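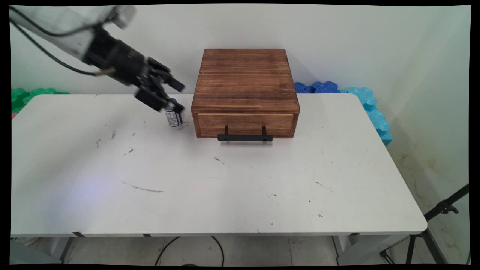 3.2 What people keep in the junk drawer

I went into this part of the study expecting batteries. I got batteries, sure, but mostly I got paper - takeout menus, warranty cards, a receipt for a couch that left the house years ago. Of the 956 items logged in July, paper beat everything else by a mile, and I had to go back and split it into smaller groups before the coding made any sense.

Figure 3. Items per household by group, July round. Homes that had moved in the past year are shown in gray.

The gray bars in Figure 3 are the ones I keep coming back to. I figured a move would clear a drawer out. In our Prernen homes it mostly didn't, and several people told me they'd taped the whole drawer shut and carried it to the new place as is (I did the same thing in grad school, so no judgment). The Plornix homes look different, but there were only 21 of them and I wouldn't lean on that gap too hard.

Coding was done in Fidadex with 30 starting labels. We dropped the "sentimental" label early on. Two coders almost never agreed on it, and when I asked people about a given item they'd often change their minds while talking - a key to an old apartment was trash at the start of the sentence and a keepsake by the end! Those items now sit under "unsettled," and Section 4 picks them up again along with the interview notes.

Keys get their own label from here on. So do rubber bands.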